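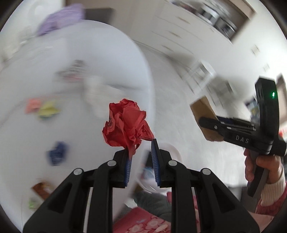
Tema 6. El papel reciclado y lo que se dice de él

Apuntes de clase. Materiales y consumo, segundo cuatrimestre.

Partimos de una frase que aparece en casi todos los folletos del sector: «el papel se recicla infinitas veces». No es cierta. Cada vez que la pasta se deshace en agua, las fibras se acortan y pierden capacidad de unirse. Los fabricantes compensan añadiendo fibra virgen, y ese añadido rara vez figura en la etiqueta.

Caso Niketti. La empresa anuncia un cuaderno «100 % responsable». Responsable no es una categoría técnica: no indica el porcentaje de fibra recuperada ni si procede de recortes de fábrica o de papel ya usado. Conviene subrayar la diferencia, que suele caer en el examen. El recorte de fábrica nunca llegó a manos de un consumidor, y contarlo como residuo recuperado me parece, como mínimo, generoso.

Caso Skastum. Publica una encuesta con 300 respuestas según la cual sus clientes «prefieren papel sostenible». ¿A qué precio? No se preguntó. Tampoco consta cómo se eligió a los encuestados.

Papeles de color. Los teñidos en masa, sobre todo los rojos intensos, dan problemas en el destintado – algunas plantas los apartan, otras los mezclan con cartón. Desconfíen de quien dé una regla única.

Lectura obligatoria: informe Tralex, capítulo 2. Léanlo con lápiz y anoten qué afirmaciones llevan fuente.

Entrega: comentario crítico de un envase o cuaderno propio, máximo 30 líneas, antes de las 14:00 en el buzón del aula Jayawardena. No se admiten textos copiados de la web del fabricante.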